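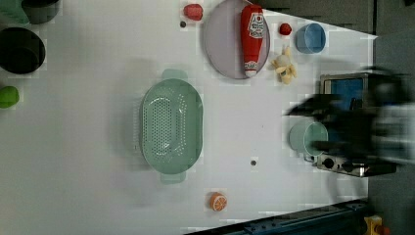

toy kitchen stuff on the white table, from above

Gutter replacement quote, does this sound right?
Home Exterior Forum > Roofs and Gutters

mossyeaves
Posted January 2021

Hi all, first time posting in this section (I mostly lurk in decks and fences). We have a one-story ranch and the gutters on the back are shot. Two of the seams drip right onto the walkway and then it freezes, and I've gone down on it once already with a bag of groceries. Suter Exteriors came out and quoted me $2,000 for the back run plus the short piece over the garage, seamless aluminum, new downspouts, haul away the old stuff. Then I called Fagundes Gutter & Roof and the guy said on the phone he'd reseal everything and rehang the saggy part for $700.

That's a big gap! My wife says just patch it, we've got other things to spend on. I'm leaning toward replacing because I'm tired of getting up there with a tube of sealant every fall. What would you all do?

downspout_dan
How old are they? If they're the original sectional kind with a joint every 10 feet, you'll be chasing drips forever. I resealed mine for years and the next joint over would always start up. Replace.

ridgeline77
I'd push back on that. Sealed joints hold fine if somebody cleans out the old goop first, and most people just smear new on top of old and then complain. I did mine with a wire brush and a rag and some patience and they've been through plenty of winters. $700 sounds high for it too, unless the fascia needs work.

mossyeaves
They're older than us living here, that's all I know. Sectional, yes, brown, with those long spikes going through the front. A couple of the spikes have backed out and I keep tapping them in with a hammer.

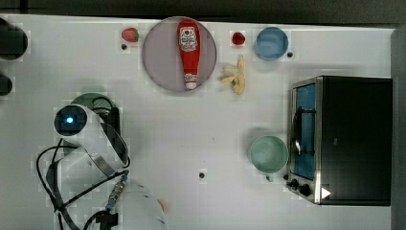
Can hidden hangers go into the same spots where the old spikes were?
Put them a few inches to the side so the screws bite into fresh wood, and fill the old spike holes before you paint.

downspout_dan
Spikes backing out usually means the wood behind is getting soft. Poke it with a screwdriver before you sign anything with anybody. If it sinks in you're looking at new fascia boards and neither of those prices means much.

ridgeline77
Or it means they're spikes. They all back out, it's what they do. Swap them for the long screws, which cost next to nothing, and you can do the whole back of the house in an afternoon. Dan, you tell everybody their fascia is rotten lol

downspout_dan
Because it usually is, lol. Get the screwdriver.

tin_and_tar
Couple of things from someone who used to hang gutter for a living. Ask Suter what gauge the aluminum is and how far apart they put the hangers. You want .032 and hangers every 2 feet, closer if you get real snow. Also ask if the price includes an apron flashing at the roof edge. Half the "leaking gutter" calls I went on, the water was running down behind the gutter and the seams were fine.

And please don't let anyone sell you the foam inserts. I've pulled so many of those out with little maple trees growing in them.

mossyeaves
OK so I went out at lunch with the screwdriver. Most of the board is solid, but by the downspout on the kitchen corner it went in way too easy. Maybe the last few feet on that end. So Dan gets a point and so does ridgeline, I guess. I called Suter back and they said .027 is what they quoted and it's more for the heavier one, and he'd have to get back to me on the flashing.

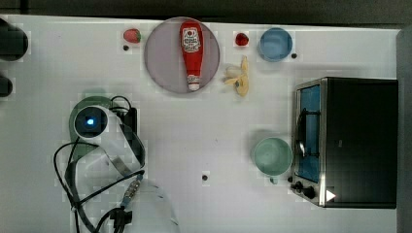
He also said if I wait until March they'll have the crew out our way doing a bunch of houses over on the Skernska Road side, and he could maybe knock a little off. I don't love the idea of two more months of ice on that walkway, but I could stick a diverter on the worst seam and throw down salt.

ridgeline77
Waiting is fine. Just get the March price in writing, a "maybe" on the phone is worth nothing. And get a third quote, two isn't enough when they're that far apart. Sindau Seamless did my brother-in-law's place and he was happy with them, although they took forever to show up.

tin_and_tar
.027 will do on a one-story if the hangers are close together. I'd still pay for the .032 if you ever lean a ladder on it. Which you will.

downspout_dan
Fix the board first, whoever you pick. They can't hang new gutter on mush.

mossyeaves
Calling Sindau tomorrow. I'll ask all of them about the board and the flashing and post the numbers when I have them. Thanks everybody!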